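The Room Where Things Land
Home and Living

In most households the laundry is washed on schedule and dried without incident. It is the stage that follows, between the dryer and the drawer, that causes difficulty. Clean clothing collects on the nearest soft surface, is sorted through in the morning by whoever needs a shirt, and is sometimes washed a second time when its status can no longer be established.

This feature considers that stage and the furniture on which it takes place. It draws on the household guidance maintained by the magazine and on conversations with Dalia Bouazza, who teaches home management at the Colton Adult Learning Center and has kept a written record of her own laundry practice for several years.

Ms. Bouazza's principal observation is that the living room has replaced the laundry room as the place where clothing is handled. Apartments in the Strobel district, where many of her students live, seldom have a counter beside the machine. Residents therefore carry their clothing to the seating area, where there is light and a surface of suitable height. A large upholstered ottoman serves this purpose well. It can be approached from every side, and a sweatshirt or jersey laid across the top will hang without slipping to the floor. 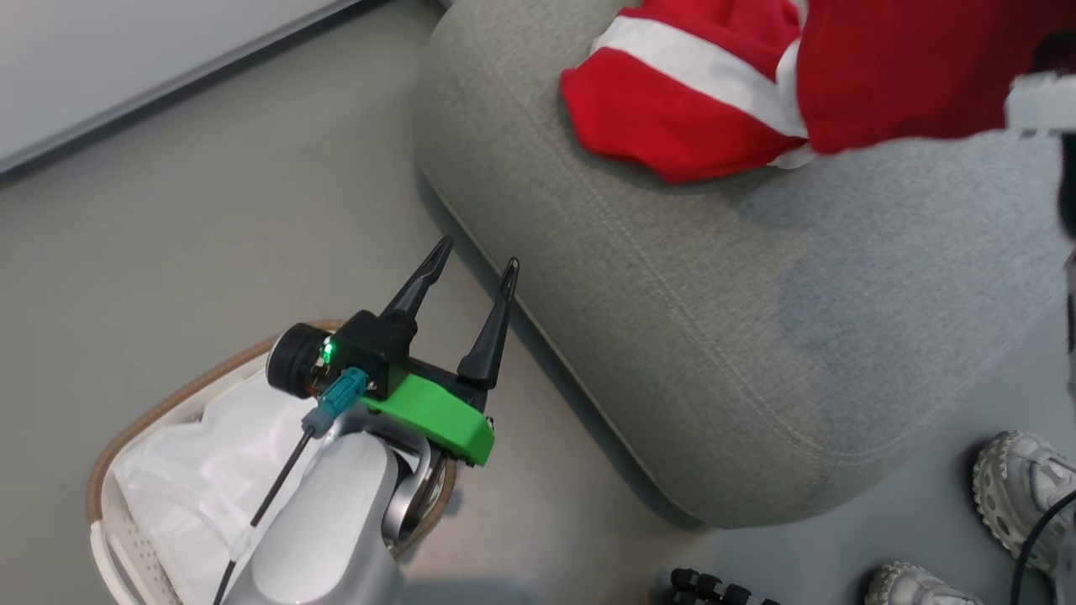
The Ottoman as a Work Surface

Upholstery differs from a table in several respects. The fabric grips the garment, and a sleeve placed flat tends to stay flat. The surface also gives under the hand, so a crisp fold is harder to obtain. Ms. Bouazza advises her students to make the first fold in the air, holding the garment by two points, and to use the ottoman only for the second and third.

Color deserves attention as well. Gray has become the usual choice for seating of this kind, and a red garment on a gray cover is easy to find. Gray socks are another matter. The Colton course recommends that small, pale or neutral items be kept in the basket until the larger pieces have been put away.

The basket itself should stand on the floor within reach and should not be placed on the furniture. A white basket with small perforations in the side allows air to move around the contents. Bags left inside should be taken out before clean clothing goes in. Shoes are best moved to the entrance before folding begins, although the course materials acknowledge that this instruction is widely ignored.

Fleece, Velour and Other Soft Fabrics

The garments that give the most trouble are the comfortable ones. Fleece and velour are thick in relation to their size, and they spring back from a fold that would hold in cotton. Elasticated cuffs pull the lower part of the garment out of line. Where the waistband or lining is of a different color, it rolls outward at the first opportunity and must be turned back by hand.

Ms. Bouazza teaches the following procedure for sweatpants. The garment is lifted at a single point near the waist and allowed to hang, which lets the legs fall free of each other. It is then laid down with the cuffs together and the waistband smoothed inward. One fold brings the legs side by side, and a second brings the cuffs to the waist. A third fold is optional. In her view it should be omitted for velour, which marks along the crease.

Students practice on the same pair until the movement is familiar. Of the 53 people who completed the most recent Saturday course, four chose to continue rolling their sweatpants, a method the course permits but does not teach.
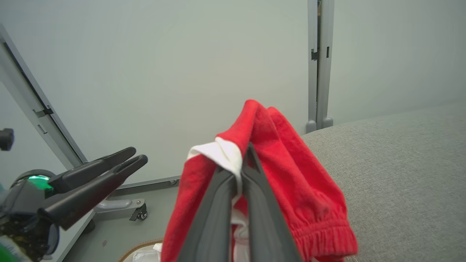

Home Practice Desk, Features Department

Readers frequently ask whether dedicated furniture is worth the expense. The department's position is that it is seldom required. A household that already owns a sofa or a firm ottoman has a sufficient surface, provided that it is cleared before the basket is brought in and cleared again before the evening. The second condition is the one most often missed. Folded clothing left on a seat will be moved by the next person who wishes to sit down, and it will not be moved carefully.

The cover should be brushed before use. Woven upholstery with a visible texture holds lint, and red fleece sheds enough of it to be noticed on a light gray cushion. A dry brush drawn in one direction is adequate. Adhesive rollers also work but should be tried first on the underside.

Ms. Bouazza's course resumes in January at the Colton Adult Learning Center. Participants are asked to bring one garment they find difficult to fold.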